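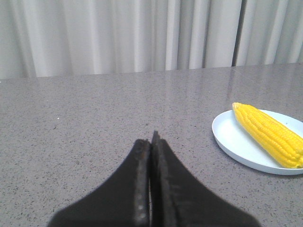
Gripper with two black fingers, inner edges scuffed.

Progress report to the Dreria Fund
Project: Harbor seal diet and haul-out use in Navby Inlet
Prepared by Nadhirah Ong, project lead
Period covered: spring through October

Fieldwork
We completed 17 of the 19 haul-out surveys planned for this period. The two missed surveys were both at the outer ledges, where swell kept the boat from getting close enough to land. Uwe Tiedemann has moved these to the start of the next period, when we will have the larger boat again. All surveys were timed to begin two hours before low tide, as set out in the proposal.

Seals used the inner sandbar more than we expected during pupping. In earlier years most mothers with pups were on the east ledges. We don't yet know if this is a lasting change or a result of the dredging work near the channel, which ended in June.

Diet samples
The team collected 78 scat samples. Yu-na Woo has washed and sieved all of them and picked out the ear bones and other hard parts. Identification to species is finished for the spring samples and under way for the summer ones. Herring and sand lance make up most of the spring material. Flatfish are more common than in the pilot study, mainly in samples from the sandbar.

A few bones could not be matched to our reference set. Fulgencio Magaña is comparing them with the collection at Skostodeo, and we expect his notes before the end of the year. DNA work on the same samples has not started. The lab had a backlog, and our slot was moved from August to November.

Photo identification
Roughly 2000 photos were sorted this period. The matching is slow – coat patterns are hard to read when the animals are wet – and each match is checked by a second person. Ulises Domínguez wrote a short guide for new sorters, which has cut down on repeat questions. A copy is attached.

Budget
Spending is under plan for fuel and lab fees, for the reasons given above. It is over plan for repairs. The outboard needed a new water pump in July, and the Kuhlmann spotting scope was sent back twice for the same focus problem. We ask to move part of the unspent fuel money to the repair line. The total does not change.

Next period
– Complete the two outer ledge surveys
– Finish identifying the summer samples
– Send the first batch for DNA work
– Meet with the harbor office about winter access to the sandbar

Our permit runs through next spring and the renewal form has been sent in. Please direct questions on the budget request to Nadhirah Ong.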